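Search products...
Print this page | E-mail to a friend

Leka 16 Folding Table, Cream White

The Leka 16 is a folding table for classrooms, craft rooms and small offices. It is sold by Rallov from our store in Dendholm, and it is the table which our customers order again most often.

The top is smooth and can be cleaned with a soft cloth and mild soap. Please do not use bleach — it makes the surface yellow after some months. One table carries up to 400 pounds if the weight is spread evenly. The legs lock with a click, and one adult can open it without tools.

Two tables can be put side by side to make a bigger work surface. The clips for joining are sold separately, in packs of 16.

Delivery inside Lallton is free for orders over 500 dollars. The next shipment in gray arrives in August, and cream white is in stock now.

"We bought these for our sewing course and the legs are still firm after two years. I only wish the feet had thicker rubber." — Saadet Aksoy

For school orders, please write to Amra Berisha and tell her the number of tables and your delivery address.

3 comments | 16 shares 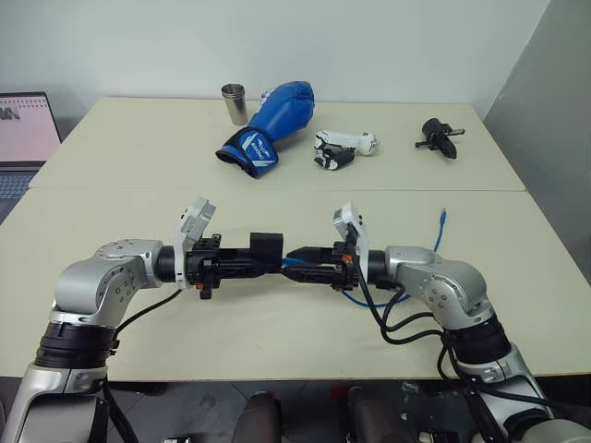 Replacement feet and leg locks can be ordered separately for all Leka tables, also for the older models.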